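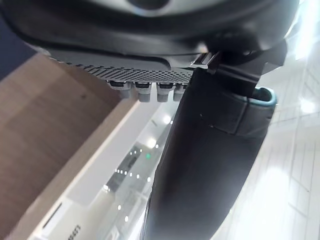 Figure 3. View from the wrist camera at the packing bench, with the gripper finger at centre, the bench top to the left and the tiled floor beyond.

4.2 Working beside the arm

The arm at the Flisorberg site was installed in December, at the end of the second packing line, and was introduced to staff in a fifteen-slide presentation entitled "Your New Colleague". Staff have been reluctant to take up the term. In our interviews it was called the arm, the unit, the Ason (after the firm that supplied it) and, by the night shift, something we agreed not to print. The variety of names is of some interest in itself. People on the first line, who walk past the machine on the way to the canteen, tended to use the supplier's name. People who stood next to it for eight hours did not.

Figure 3 gives a fair idea of what the system has to work with. A good part of the view is taken up by the gripper itself: the dark housing with its perforated panel, and below it the long black finger, with a grey cuff on one side. The bench gets what is left. Operators who were shown views of this kind during the interviews were surprised by how little of their workplace appeared in them. One packer, with 15 years on the line, looked for some time and then asked where the rest of the job was.

Her question is a useful one. The written specification, prepared by Navickas before installation, divides packing into pick, place and release. The packers' own account of the same work, which we collected during the first round of interviews, has a great deal more in it: turning a box so the label faces the person who will need it next, noticing that a carton feels light, putting a doubtful item to one side without stopping, and keeping an eye on the new starter at the next bench. None of this was in the specification because none of it had ever been written down, and it had never been written down because it had never gone wrong enough for a manager to hear of it.

Once the arm took over the picking, these other tasks had to go somewhere. Some went upstream. Packers on the first line began turning boxes before they reached the second, a favour for which they received no allowance of time and, for some weeks, a mild reprimand. Others went to the person now called the cell attendant. The job description for this post runs to 2 paragraphs and uses the word "monitor" in both of them. Attendants described the work differently. They straightened what had arrived crooked, cleared what had jammed, and pressed the button that told the arm its troubles were over. "I used to pack," one said. "Now I tidy up so it can pack."

We asked attendants to keep a diary of every occasion on which they stepped in, however briefly. Over the diary period they recorded 80 such occasions, of which 40 had also been entered in the Onideck log, the software used on site for stoppages. The missing half was a puzzle to the managers and to nobody else. Onideck opens an entry when the arm stops. An attendant who sees a box coming in at a bad angle and nudges it straight has prevented a stop, and so has done nothing as far as the software is concerned. The better the attendant, the emptier the log, and an empty log was read at the monthly review as evidence that the cell hardly needed an attendant.

The attendants were aware of this. Two responses could be seen. Some carried on nudging and complained about it at break. Others let the occasional box go in crooked, waited for the stop, and logged it with care. We do not regard the second group as lazy or the first as noble. Both had understood how the record was kept, and the second group had drawn the practical conclusion.

Changes in the physical work were mixed. Attendants reported less ache in the shoulders and wrists, and several were plainly grateful for it; a packer who had been close to asking for lighter duties told us she would not go back to the old bench for any money, though she named a figure when pressed. Against this, attendants said they were more tired at the end of a shift, and found it hard to explain at home what they were tired from. Standing ready to act is work of a kind, but it leaves nothing to point at. Packers had been able to look at a full pallet. Attendants could look at the same pallet and wonder which part of it was theirs.

Talk also suffered. On the old line, conversation was carried on with the hands busy and the eyes mostly elsewhere, and it covered football, rents, other people's weddings and, often enough, the work. New starters learned a good deal from it. At the cell there is one attendant, and the nearest person is a line away. Management had listed "fewer distractions" among the benefits of the arm - correctly, in our view, although what had been removed was also most of the training.

At the feedback meeting on April 24, 2019 the site agreed to two changes. Onideck would be given a second type of entry, for help given before a stop, and attendants would rotate back to the first line each week. The rotation started promptly and was well liked. The new entry type took longer, as it needed a name that would fit in the field. "Assist" was rejected on the grounds that it suggested the arm needed assistance. The term adopted was "minor event", and within a month it had become the commonest entry in the log.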